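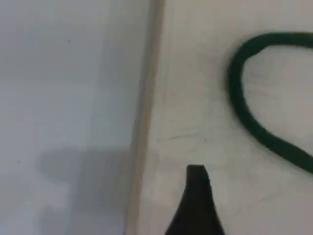 How to freshen up a canvas tote with rope-style handles

Filed under: Home & Laundry > Bags and Baskets

I have carried my groceries in cloth bags for years now, and I'm a little ashamed to say how long I went before it crossed my mind to wash one. You put a leaky carton of berries in there, then a loaf of bread, then somebody's library books, and on it goes. My neighbor Saadet Çınar finally set me straight one December, and I've done it her way ever since.

Step 1. Empty the bag completely and shake it out over the sink or, better yet, outdoors. Run a finger down into the corners, where the onion skins like to hide.

Step 2. Lay it down flat on a clean table and look over the handles before anything gets wet. Thick cord handles take all the weight, and the place where they join the bag is where trouble starts. Give each one a gentle tug. If you find a stray thread, snip it — please don't pull!

Step 3. Dab any marks with cool water and a drop of plain dish soap, working from the outside in so the spot doesn't spread. Colored handles can bleed onto pale cloth, so press a damp white rag on them first and see if any color comes off.

Step 4. Wash the whole bag by hand in cool water, rinse it until the water runs clear, and lay it on a towel with the handles pulled away from the panels. Smooth the seams with your palms while it's damp and you may get out of ironing altogether. 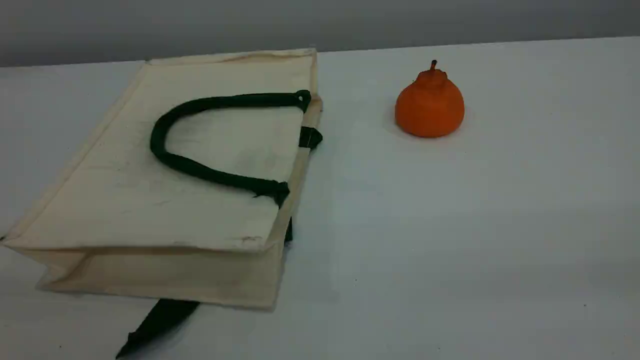 Can I put fruit straight into the bag once it's clean?

Wait until the seams are fully dry, which takes longer than the flat parts, and then go right ahead. Firm fruit like oranges does fine loose in the bottom. Soft things such as peaches I still put in a small box first, and I pack them last so they ride on top.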